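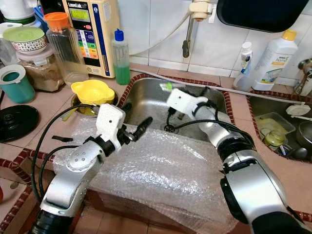 A tiled kitchen counter and steel sink, with bubble wrap over the front edge.

12 shares | 4 comments

Nga Ngô has imported ceramic tiles through her Edden business for 23 years. The new duty on imported tile, in force since January, adds 21 per cent at the border.

"We had 583 cartons on the water when it was announced," she said. "The bill went up before the ship got in."

She has passed on 10 per cent to customers and is absorbing the rest — for now. Local maker Ferketti, which asked for the duty, says cheap imports were costing it orders. Ngô does not dispute that, but says Ferketti makes only two of the colours she sells.
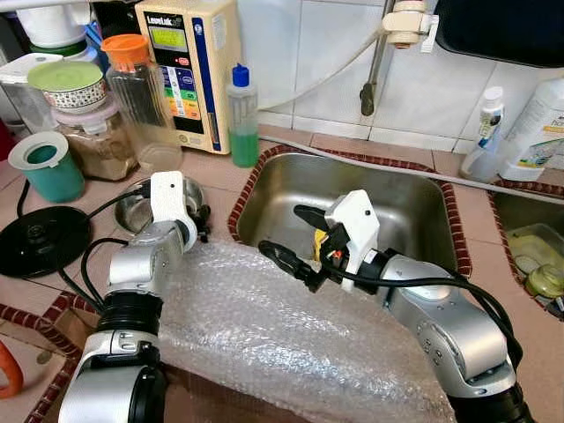
Ondieki, of Cirnell, takes the other side and says importers had years of low prices and should have seen a duty coming.

"Maybe so," Ngô said. "But I signed those contracts under the old rate."

She has applied for an exemption on goods ordered before the announcement and expects to wait until winter for an answer.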